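The Second Shift at the Table

How a catering supplier in Mistport brought robot arms into its tray room, and what its staff do differently now

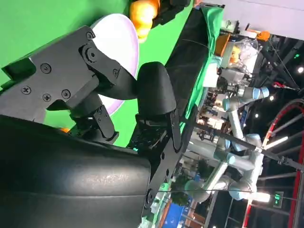 When Brilodeo announced that it would automate part of its tray assembly work, the company employed 16 people in the department concerned. It employs the same number today. Their job titles have changed, their hours have changed, and several of them now spend the larger part of the week teaching rather than lifting.

Brilodeo prepares table settings and boxed meals for conference centers, hospitals and two rail operators. The work is repetitive and, for much of its history, was done standing. Employees set out plates, added the side items, checked the count against an order sheet and passed the tray along. Wrist and shoulder complaints were the most common reason for absence in the department, and turnover was high enough that the Mistport site ran a hiring round nearly every month.

The company began its trial in January, working with Iyer, an engineering firm based in Pemdale. Management had first considered a fixed conveyor system, of the kind used by much larger caterers. The proposal was set aside after a review found that Brilodeo changes its tray layouts too often for fixed equipment to be worthwhile. A hospital order and a banquet order may share the same table on the same morning, and the plates differ in size and weight. Arms with two-finger grippers could be taught a new layout without rebuilding the line.

Teaching, however, takes time. In the early weeks a single new layout required most of a shift. An employee would guide the arm through each reach, watch it repeat the motion and correct the approach wherever the fingers came in too low or closed too soon. Plates proved difficult. A rim offers little to hold, and a grip that is secure on one pattern of dishware may slip on another. Staff who had handled those dishes for years were able to say which ones would cause trouble before the engineers had tested them. The project plan was revised to give them a formal part in setup, with paid hours set aside for it.

Under the present arrangement, each employee in the department completes 20 hours of instruction before working alone at a robot station. The course covers safe stopping, gripper care, simple fault finding and the recording of new layouts. Padded fingertips wear down and must be inspected at the start of every shift. Those who complete the course move to a higher pay grade. Those who prefer to remain in manual assembly may do so, and three have made that choice.

The agreement reached with staff representatives also addresses pace. Before the trial, output was measured by person, and the figures were posted at the end of the line. Employees were concerned that they would now be measured against a machine. The posted figures have been withdrawn, and targets are set for the department as a whole. The parties further agreed that images captured by the cameras on the arms may be used to improve handling but may not be used to assess an individual's performance.

Not every effect has been welcome. Several employees report that the work has become quieter and more solitary. A person who once stood shoulder to shoulder with colleagues may now supervise a station alone for an hour or more, with long stretches of watching broken by sudden demands for attention. Brilodeo has responded by limiting supervision periods to 60 minutes, after which staff rotate to packing, inspection or layout design. The rotation has reduced complaints of fatigue, although some experienced workers say they would rather stay with one task and see it through.

There is also the question of entry-level jobs. The department's beginners used to learn by doing the simplest trays, and those are the trays the arms handle best. Newcomers now start in inspection, where they need to recognize a poor setting before they have made many good ones themselves. Supervisors have asked that every new hire spend a first period in manual assembly, and the company has accepted the request on a provisional basis.

A second trial is planned for the Pemdale depot, where orders are smaller and the range of dishes is wider. Staff from Mistport will conduct the training there. The terms on pay, rotation and camera use will carry over unchanged, and both sides will review them once the depot's first stations are in regular service.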